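Equipment Planning Assistant (fixed term)
Sasatwood Robotics Group, posted November 17, 2019

We are looking for one person to help us plan and buy the equipment for our new household robot laboratory. The contract is for 13 months, with the start in September. The post is part-time at first and can become full-time if both sides wish it.

Until now we have worked only in simulation. This has been good for us, but the next budget must pay for real machines, and we do not want to order the wrong ones. Our plan includes 2 two-armed robots and 4 spare grippers, together with desks, chairs and screens for the test room. For the arms we will ask for offers from Josen and from Ditelo. The final list is still open, and your opinion will be heard.
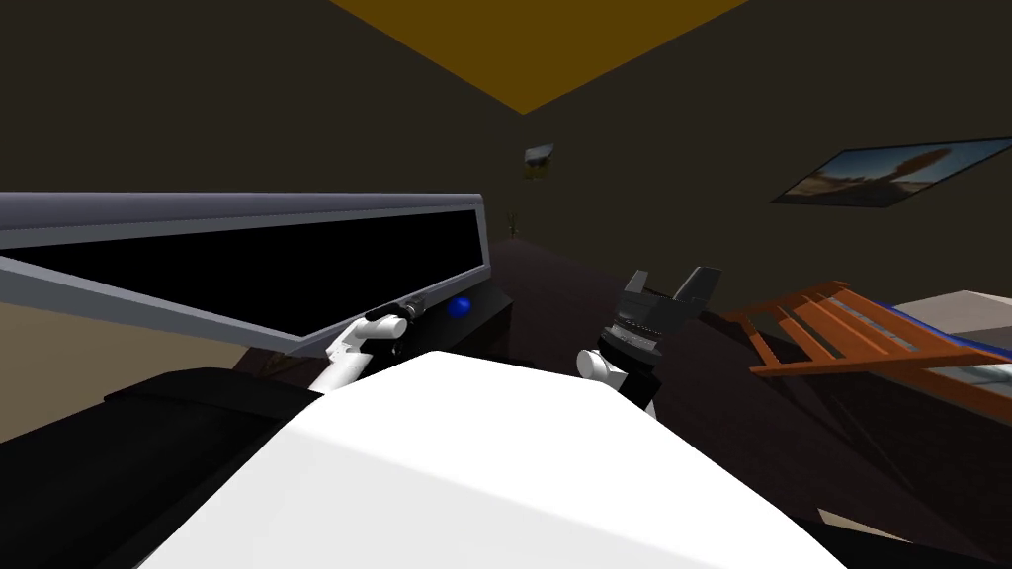

Our simulated test room from the robot's side, with the left gripper near the monitor and the small blue ball on the desk.

Your tasks will be:
- to collect prices and delivery times, and to keep them in one table
- to compare the reach and the gripper opening of each model with the tasks we run in simulation
- to write the purchase requests and follow them until the goods arrive
- to plan the costs of service, spare parts and insurance
- to prepare the floor plan of the test room together with our engineers

We expect a finished degree or training in engineering, purchasing or a near field. You should be comfortable with spreadsheets and able to read a technical data sheet. Experience with robots is welcome but it is not a condition. The working language is English. Many of us learned it as adults, so please do not be shy about yours.

The salary follows the Sasatwood scale for technical staff. We can help with finding a room in town.

Please send a letter of one page, your CV and the names of two persons who know your work to Evdokia Christodoulou, Sasatwood Robotics Group, Ghaffari Building. Questions about the budget can go to Mahnaz Alipour at the same address. Interviews can be held in person or by video call.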